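Fruit Where You Can Reach It

I've been on a small campaign at home, and Orvokki Kokkonen asked me to write it up for the Ketcombe newsletter, so blame her if you hate it! For years our fruit lived in the kitchen, in a deep bowl on top of the fridge, and every week I threw out the same sad apples. In March I moved the whole lot to the coffee table, on a plain wooden tray, right next to the sofa where everybody flops anyway. Green apples, a banana, whatever else looked good at the shop.

Well, we eat it now. Niilo says it's because he's lazy and I say fine, be lazy with an apple — I'm not fussy.
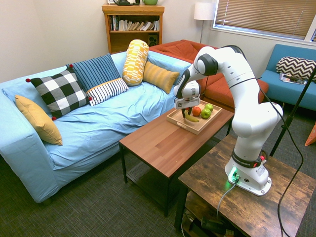
A tray beats a bowl, I think, since the fruit isn't all piled up and bruising at the bottom. The one thing I'd warn you about is cushions. We own far too many and one good toss will send a banana flying. Send me your own fruit tricks, please!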